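# About Notura

Notura is a small outfit in Sikville that checks out offers, callers, charities and contractors before people hand over money. We started with a phone line and a shared inbox. We still have both. There is no app, and if somebody offers you a Notura app, please don't install it.

We're a suspicious bunch, and we'd like you to be suspicious of us too. Most "about us" pages in the consumer protection business promise peace of mind. We can't sell you that. We can tell you whether the roofing company that knocked on your door is registered in the state, whether its phone number has turned up in other complaints, and whether the address on its flyer is a mailbox store. After that it's your money and your call.

## How we got going

Kevin Benavides spent six years on the complaints desk of a regional lender called Woldemariam, mostly reading letters from customers who had wired money to people they'd never met. The letters came in after the money was gone. He got tired of writing back that nothing could be done, and in March he rented a room above the Cikwood hardware store and put an ad in the local paper inviting people to call before they paid.

Eleven calls came in during the first week, most of them from people who wanted to know what Kevin was selling. Fair enough. We'd have asked the same thing.

## What we do

You send us the letter, the text message, the listing or the name. One of our staff looks it up in public records and in our own file of past reports, then writes back with what we found and where we found it. You get the sources so you can look for yourself. If we found nothing, we say so, and "nothing found" is a long way from "safe." Plenty of crooks have clean records under the name they picked last month.

Last year we handled 3,784 requests. Of those, 3,414 got a written answer within 2 working days. The rest took longer, usually while we waited on a county office to return a call, and a few took so long that the person had already paid. We keep those in the total. Any group that publishes a perfect response rate is leaving something out, and you should ask what.
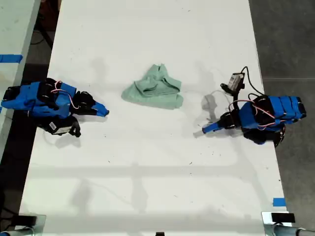 **Can Notura get my money back?**

Almost never, and you should hang up on anyone who says they can for a fee. Recovery scams target people who have already been burned once, and the pitch often comes within days of the first loss. Call your bank's fraud number first, then file a police report, then write to us so we can add the name to our file.

## Who pays for this

People ask, and they ought to. Checks are free for households. Small businesses in the county pay a yearly fee to have us look over vendor invoices, and that fee covers the rent and the payroll. We don't take money from banks, gift card sellers, security software companies or anyone else whose name might come up in a report. A home warranty company once offered us a "partnership" that came with a logo for our front page. We looked them up, as we would anybody, and turned them down.

We also don't give out badges, seals or ratings. A seal is a picture, and anyone can copy a picture. If you see a business claiming to be "Notura approved," it's lying, and we'd like to hear about it.

## What we won't do

We won't call you first. We won't ask for your Social Security number, your card number or a password. We won't tell you a deal is good — only what the record shows. And we don't do background checks on neighbors, dates or your daughter's new boyfriend, however strong the feeling is that something's off about him.

We get things wrong now and then. When that happens we post a correction on the notices page under the same heading as the original report, with the old wording left in place. A landscaping firm that we mixed up with another of nearly the same name is still up there, along with our apology to the owner.

## Reaching us

Write or stop by the room over the hardware store in Cikwood. The stairs are at the back, next to the loading door. Bring the paperwork, including the envelope if you still have it. Postmarks have settled more than one argument up here.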